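3.2 Geschirr und Tischfläche: Was auf dem Tisch bleibt

Nach der Auswertung der Tagebücher wenden wir uns den Gegenständen selbst zu.

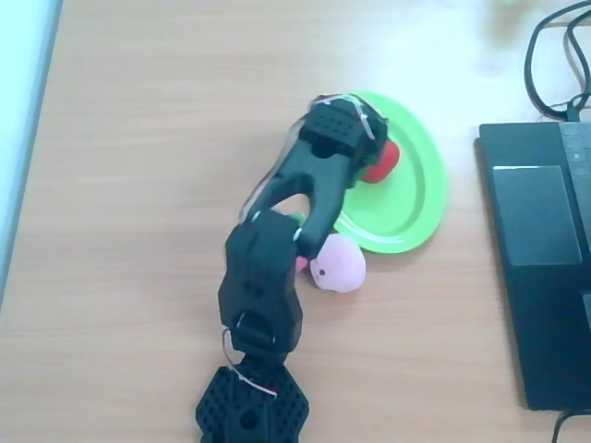
Unter allen Objektgruppen, die wir in den Haushalten erfasst haben, hat uns das Kunststoffgeschirr am meisten überrascht, und zwar durchweg angenehm! Erwartet hatten wir ein Randphänomen: Teller, die aus der Kleinkindzeit übrig sind und hinten im Schrank stehen. Gefunden haben wir Stücke, die täglich mehrmals den Ort wechseln, die morgens Frühstücksteller sind, mittags Ablage für Apfelschnitze und am Nachmittag Sammelstelle für alles Kleine, was sonst über die Tischkante rollen würde. In 74 Haushalten der Siedlung Gultwood wurden 1.069 solcher Ortswechsel protokolliert (ein Ortswechsel im Sinne von Abschnitt 2.4 liegt vor, sobald ein Gegenstand angehoben und an anderer Stelle wieder abgesetzt wird; bloßes Verschieben zählt nicht).

Besonders ergiebig ist dabei der Rand. Ein erhöhter Rand mit vertiefter Innenfläche, wie ihn der limettengrüne Teller in Abb. 4 hat, macht aus einem Teller beinahe eine Schale, und genau so wird er auch behandelt. Die Befragten sprachen je nach Situation vom "Teller", vom "Schälchen" oder einfach vom "Grünen", oft im selben Gespräch. Flache Teller ohne Rand wurden dagegen fast nur zum Essen benutzt und nach der Mahlzeit zügig weggeräumt. Wir hatten diesen Unterschied im Kodierschema zunächst gar nicht vorgesehen und haben ihn erst nach dem Probedurchgang im April ergänzt. Im Nachhinein ist das die Kategorie, über die wir im Projekt Zisitz am längsten und am liebsten diskutiert haben.

Abb. 4: Grüner Kunststoffteller mit erhöhtem Rand auf heller Tischfläche in Holzoptik; darauf ein roter, runder Gegenstand.

Die zweite Beobachtung betrifft die Farbe. Kräftig gefärbte Stücke blieben in unseren Protokollen deutlich länger auf dem Tisch als weiße oder durchsichtige. Man könnte vermuten, dass sie eher Kindern zugeordnet werden und deshalb mehr Nachsicht genießen. Die Interviews stützen das nur zum Teil. Mehrere Befragte beschrieben den farbigen Teller als eine Art festen Punkt auf der Fläche, um den herum man den Tisch "liest": Was darauf liegt, gehört zusammen und darf bleiben, was daneben liegt, muss noch irgendwohin. Eine solche Ordnung hatten wir bei Werkzeugkästen und Nähkörben erwartet (vgl. Abschnitt 3.1), bei einem Essteller aber wirklich nicht, und gerade deshalb halten wir den Befund für so schön.

Die Tischfläche spielt mit. Auf hellen Oberflächen mit schwacher Maserung hebt sich ein limettengrünes oder rotes Objekt sehr deutlich ab, auch bei starkem Licht, das Teile der Platte fast weiß erscheinen lässt. Auf dunklen Tischen war der Effekt in den Aufräumprotokollen schwächer, auf gemusterten Tischdecken verschwand er nahezu vollständig. Ob hier tatsächlich der Kontrast wirkt oder ob Haushalte mit hellen Tischen ohnehin anders aufräumen, können wir mit den vorliegenden Daten nicht trennen. Eine Wiederholung mit ausgetauschten Tischplatten wäre reizvoll und mit dem modularen System Genico auch machbar, ging aber über den Rahmen dieser Erhebung hinaus.

Zur Methode noch eine Anmerkung, die für die Tabellen im Anhang wichtig ist. Als "am Tellerrand" wurde ein Gegenstand kodiert, wenn er den Rand berührt oder von oben gesehen in dessen unmittelbarer Nähe liegt. Runde Objekte sind in dieser Kategorie stark vertreten. Almost-Fälle, also Stücke, bei denen sich die beiden Kodierenden nicht auf "darin", "am Rand" oder "daneben" einigen konnten, kamen bei fast 230 Einträgen vor und wurden gesondert geführt. Wir haben sie bewusst nicht nachträglich zugeordnet. Viele dieser Grenzfälle sind inhaltlich die spannendsten, und wer selbst einmal einen Familientisch nach dem Abendessen abgeräumt hat, kennt sie alle.

Für die Typologie nach Cheon, mit der wir in Kapitel 4 weiterarbeiten, ergibt sich daraus eine Erweiterung. Neben Behältern und Ablagen führen wir den Randteller als eigene Klasse ein. Er teilt mit dem Behälter die begrenzte Innenfläche und mit der Ablage die offene Zugänglichkeit, und er wandert häufiger als beide. Die Verteilung der Ortswechsel auf die Tageszeiten ist in Tabelle 2 wiedergegeben; auffällig ist dort der hohe Anteil am späten Nachmittag, auf den wir bei der Besprechung der Spielflächen noch einmal zurückkommen.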